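Nkuna Household Appliance Survey, Release 3

This data set contains 3,740 responses from households on the age, use and repair of kitchen and laundry appliances. It was prepared by the Firness Institute for use in teaching and policy research.

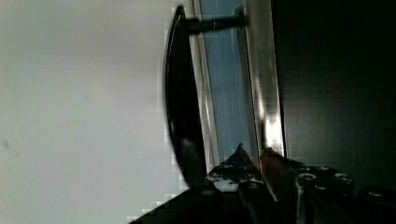
Photo: Pravesh Moodley / Firness Institute

Each row is one appliance record. Fields cover year of purchase, type of fault, repair cost and outcome. A repair history is given for 1,703 records. Blank cells mean that the question was left unanswered.

Addresses and names were removed before release. Districts with fewer than 70 responses were merged with a neighboring district.

Corrections should be sent to Thabiso Shabalala, data editor. The next release is planned for March.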